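Facilities > Checklists > Kitchen walk-through
Search Forms Sign in

Sarnville break kitchen, August, done by me (Corina)

Extinguisher: OK, tag current, gauge in the green.
Outlets by the sink: tripped and reset fine. I tried it twice, I'm fussy like that!

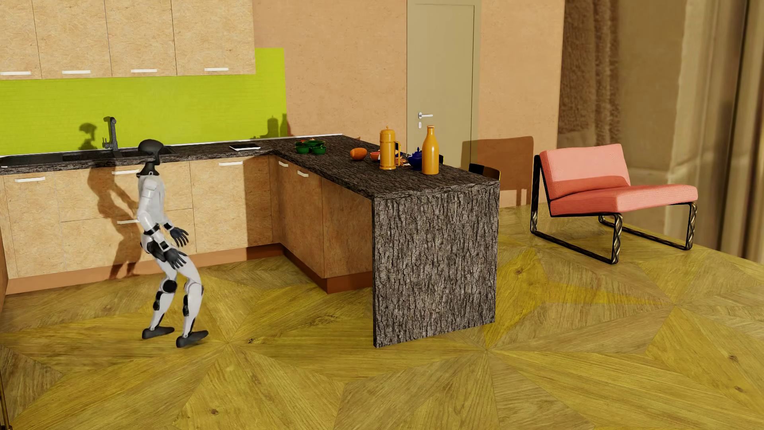 Kitchen, general view

Fridge seal: fail. It's peeling again, and Valdir has the part number.
First aid box: short on burn gel (I ordered 31 packets, so help yourselves).

Contact Facilities | Back to top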